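23/01/2025

I had fully intended to write about the snow tonight (it's still hanging on in the shady half of the driveway) but I've spent most of the day inside a rumor instead, and I want to get it down before I forget how it went.

It started before breakfast, when a message came through on the neighborhood list with a picture of a catfish lying across the bed of a pickup. An enormous thing, tail hanging out over the bumper, with a line under it saying it had been pulled out of Fendel Reservoir last weekend and that the lake would be closed to swimmers come summer. By the time I'd finished my toast it had been forwarded to me four more times, and one of the copies had the fish at 144 pounds and another said it had swallowed a dog. Poor dog! I do love how these stories pick up a little something at every stop.

Now, I'll admit that my first feeling was delight. I wanted it to be true. I grew up on stories about the giant fish at the foot of the dam, the ones the divers supposedly saw and refused to go back down for, and I must have been told that one at every summer picnic of my childhood, always about a different dam. So I looked at the picture for a good long while with my reading glasses on, and it really is a lovely picture, and the fish doesn't look pasted in at all, at least to me.

But then I noticed the trees behind the truck. They were in full leaf, green as you please, and last weekend there wasn't a leaf on anything between here and Cusi. That set me off. I put the picture through one of those searches where you give it the photo and it goes looking for others like it, and after a lot of scrolling (and a cup of coffee, and then another) I found the same truck and the same fish on an old fishing message board, posted one October years ago by a man who said he caught it on a river trip a long way south of us. He gave the weight as 45 pounds. A fine fish, and nothing I'd care to meet with my feet in the water, but the camera was down low and close, and he was standing well behind it, and that will make a whale out of anything.

After that I got curious about how far our version had traveled. The Jernico community page had it up with 3,751 shares, and over in Dedeck they had the very same picture with their own lake's name on it and a warning to keep small children off the dock. Same fish, two lakes, on the same morning! I wrote a polite note under the Jernico one with what I'd found, and I tried hard to sound friendly and unfussy. By suppertime I had roughly 40 replies, a good many of them thank-yous, and several from people explaining that the photo might be old but the fish is real and their uncle has seen it. I can't argue with an uncle.

I did feel a bit of a spoilsport afterward. It's a harmless story as these things go, and I remember being thrilled and terrified by it at eight years old, dangling my toes off the raft. Still, the swimming part bothered me, and I'd hate for the kids to lose a summer over somebody else's catfish.

Soup for supper, the end of the barley. I want to be in bed by ten, and tomorrow I really will write about the snow.

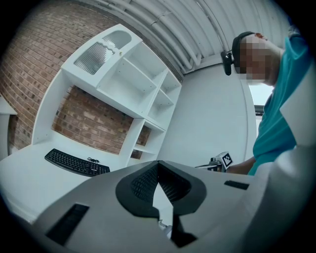
The white desk and its shelves.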